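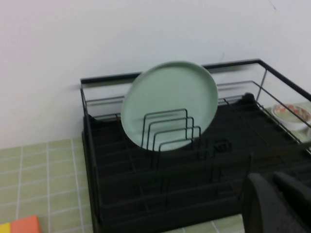 Kitchen bench, Saturday — drying rack and plates

Back on the rack this morning. Moved it up against the wall again so the back rail is nearly touching, as Fiona wanted. It takes less of the worktop that way and the tiles in front are free for the washing-up bowl.

One of the green plates is in the rack, standing behind the wire dividers and leaning back a little. The rim comes up higher than the top rail, so larger plates will do the same. No harm in that, but anyone wiping down the wall should lift the plate out first.

The dividers step down in height. Beathag thinks the tall one should take dinner plates and the shortest one saucers. Flora puts everything wherever it fits. I have written Beathag's version on the card by the sink and we can see who follows it.

Drainer tray: lifted it out before starting and scrubbed between the ribs with the old bottle brush. Limescale comes off with 200 ml of white vinegar in a bowl of warm water, left for 40 minutes. Tried 2 rounds of this on the spare tray from the Moncrieff kitchen and the second round made little difference, so one will do.

Drip test still to be done properly. Plan is to weigh a plate dry, dip it, stand it in the rack and weigh it again at intervals. The spare plate from the Gultholm box is 805 g dry on the kitchen scales — heavier than I expected, so check it on the other scales before using the figure.

To do:
Ask Ataberk whether the Urus rack is coming back or if we are keeping this one.
Find the cutlery holder. Visitación had it last.
Felt pads or similar under the feet, if they start marking the tiles.
Put the vinegar back on the high shelf.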